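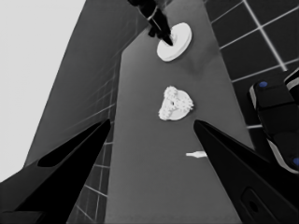 工单标题：Pomico 日历导出后，入住日期提前一天，并且出现重复预订
提交人：Nantana Sukprasert
提交时间：2021年12月
产品：Pomico 预订管理，网页版
状态：已解决，等待提交人关闭
优先级：高

问题描述

您好。我负责 Siriwan 民宿的前台和预订。我的中文不是母语，如果有的句子写得不清楚，请您直接问我，我会再解释一次。

我们用 Pomico 管理所有房间，然后用它的日历链接，把预订同步到前台电脑的日历里，打扫房间的同事也在手机上看同一个日历。从上个星期开始，日历里的一部分预订比 Pomico 里面的日期早一天。比如客人在 Pomico 里是十二号入住、十四号退房，在前台日历里变成十一号入住、十三号退房。房间号是对的，客人的名字也是对的，只有日期不对。

另外还有一个问题，我不确定和第一个有没有关系：有些预订在日历里出现两次，一次是正确的日期，一次是提前一天的日期。因为这样，同事有一次把已经有人住的房间当作退房去敲门，客人不太高兴，我们道歉了，并且送了早餐。

我把这个月的预订导出成表格，一共 117 条。我一条一条地和日历比较过，直接在 Pomico 网站上输入的预订全部正确，从外面的订房渠道进来的预订才会提前。重复的有 10 条，它们都是客人后来改过备注的。

我已经试过的方法：

退出 Pomico，再登录。没有变化。
删除前台电脑里的日历订阅，重新添加链接。重复的预订消失了，但是日期还是提前一天。第二天早上重复的又回来了。
换一个浏览器。没有变化，不过我想这个本来就不是浏览器的问题。
检查前台电脑的时区。时区是曼谷，正确。
检查 Pomico 里“物业设置”的时区。也是曼谷，正确。

手机上的日历和电脑上的错误完全一样，所以我认为错误发生在链接里面，在到达我们的电脑以前。
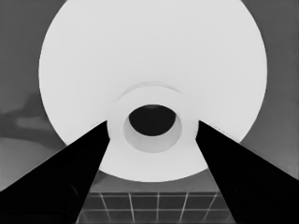 还有一点我需要补充。八月的时候，我们换过网络设备，新的路由器是 Rodach 的。换完以后网络有时候会断开几分钟。我的同事说，可能是网络断开造成同步不完整。我觉得不太像，八月到上个星期之间日历一直没有问题，但是我还是写在这里，请您判断。

为了排除这个可能，昨天晚上我用手机的移动数据，没有用民宿的网络，在一个新的日历账号里添加了同样的链接。结果一样：外部渠道的预订提前一天。所以我现在不再怀疑路由器了。

我也用文本编辑器打开了导出的日历文件。我不是技术人员，只能说我看见的东西。网站上输入的预订，开始日期那一行只有日期，没有时间。外部渠道来的预订，日期后面有时间，最后还有一个字母 Z。我查了一下，Z 的意思应该是世界标准时间。请问这个是不是原因？

我请求你们尽快看一下，月底我们的房间基本上已经订满，如果打扫的时间安排错了，对我们来说影响很大。在你们修好以前，我每天早上打印 Pomico 里的入住名单，贴在厨房门上，同事都以纸上的为准。
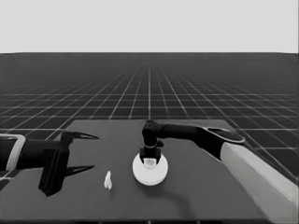

Endovmont 支持组回复：您好，感谢您写得这么详细，日历文件那一段对我们帮助很大。您的判断方向是对的。外部渠道推送过来的预订以当地零点作为入住时间，我们的导出程序把它转换成世界标准时间，于是变成前一天的傍晚。有些日历软件看到之后会按前一天的全天事件来显示。网站上手工录入的预订没有经过这一步转换，所以不受影响。与您的路由器和时区设置无关，请不要改动。想请您再确认两件事：第一，重复的那些预订，在日历文件里的 UID 是否相同；第二，您是否在“渠道”页面里打开过“导出时保留原始时间”这个选项。

Nantana Sukprasert 回复：

谢谢您的回答，现在我明白为什么是早一天，而不是早几个小时。

关于第一件事：我找了 4 位客人的预订来比较。同一位客人的两个事件，UID 不相同。前面的部分一样，后面多了一个短横线和一个数字。提前一天的那个事件后面有数字，日期正确的那个没有。

关于第二件事：这个选项是打开的。我没有打开过，我问了另外一位可以登录的同事，她也说没有。请问是不是更新以后自动打开的？我现在还没有关掉，我怕关掉以后你们看不到错误。如果可以关，请告诉我。

Endovmont 支持组回复：您考虑得很周到，先保持打开是对的，我们刚才已经在测试环境里重现了同样的情况。该选项在最近一次更新中，对连接了外部渠道的账户默认开启，这是我们的疏忽。重复的原因也找到了：客人修改备注时，系统按新的 UID 规则生成了一个事件，旧事件没有被撤回。请您按下面的顺序操作，顺序不要颠倒。

在“渠道”页面关闭“导出时保留原始时间”，点保存。
在“日历导出”页面点“重新生成链接”。旧链接会立刻失效。
在所有电脑和手机上删除旧的日历订阅。
用新链接重新添加，等待第一次刷新完成后再核对。

第一次刷新的时间由日历软件决定，我们这边不能控制，有的软件需要等几个小时。

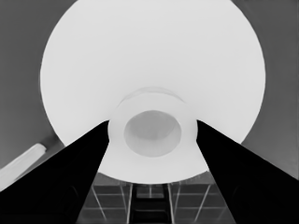 附图：白色圆盘与中央的短圆筒，从下方看

Nantana Sukprasert 回复：

我今天按照顺序做了。前台电脑大约等了 2 个小时，日历才出现新的内容。手机比较快，添加以后马上就有。

结果：我又比较了一次表格和日历，入住和退房的日期全部正确。重复的也没有了。为了测试，我修改了一条外部渠道预订的备注，写了“需要婴儿床”，过了一会儿日历里只更新了原来的事件，没有出现新的事件。测试以后我已经把备注改回去了。

有一个小问题留下来：有一位同事的手机还显示旧的预订，和新的混在一起。我们发现她以前把一部分事件复制到了自己的个人日历，所以删除订阅的时候这些不会一起删除。我们是手工删掉的。如果别的用户也遇到一样的情况，也许可以检查这个地方。

我还有两个建议，不着急：

更新以后如果有选项自动打开，请在登录的页面写一句通知。我们每天都登录，一定会看到。
“导出时保留原始时间”这个名字，我读了几次都以为打开比较安全。如果旁边可以加一个例子，对中文不是母语的人会容易一点。

Endovmont 支持组回复：很高兴听到日期已经恢复正常。复制到个人日历的情况，我们会补充到帮助页面。两条建议都已转给产品组，选项默认值会在下一次更新中改回关闭，已经手工设置过的账户不会被覆盖。如果没有其他问题，您可以自行关闭工单；月底入住高峰期间若再出现异常，请直接在本工单下回复，不需要重新提交。

Nantana Sukprasert 回复：

谢谢。请让我再观察三天，没有问题我就关闭。厨房门上的名单我们暂时还继续贴，同事说看纸比看手机方便。

内部备注：同类工单合并到本单，标签改为“日历导出／时区”。旧链接失效后的提示文字太短，另开一单处理。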